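Chapitre 4
Reprendre un rôle : la succession dans les séries longues

Une série qui dure finit toujours par poser une question de calendrier : que faire quand le personnage vieillit plus vite que son interprète ? Le maquillage coûte cher et trompe peu de monde. Reste la relève, que les producteurs annoncent avec gravité et que le public accueille comme un changement de belle-mère.

Nous suivrons dans ce chapitre le cas de Birna, feuilleton dynastique produit par Fenderel, dont l'héroïne change de visage après la saison 2. Plus de 200 candidates furent entendues — et 10 rappelées — pour un rôle qui, au premier épisode, tenait en trois répliques et une révérence. 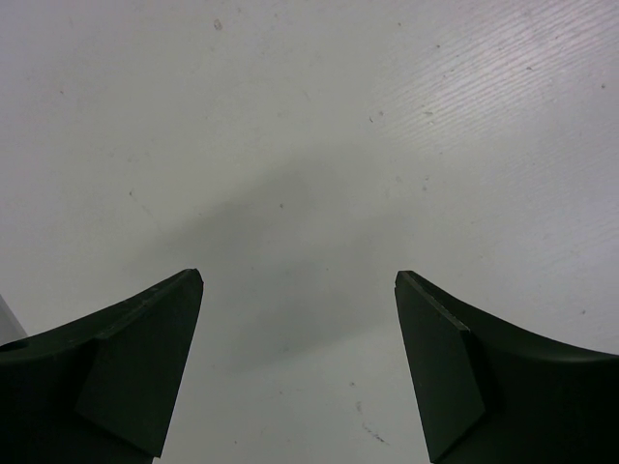
4.1 Imiter ou recommencer

Faut-il copier la voix, la démarche, la façon de poser une tasse ? L'école dite de Jodov répond oui, et s'ennuie beaucoup.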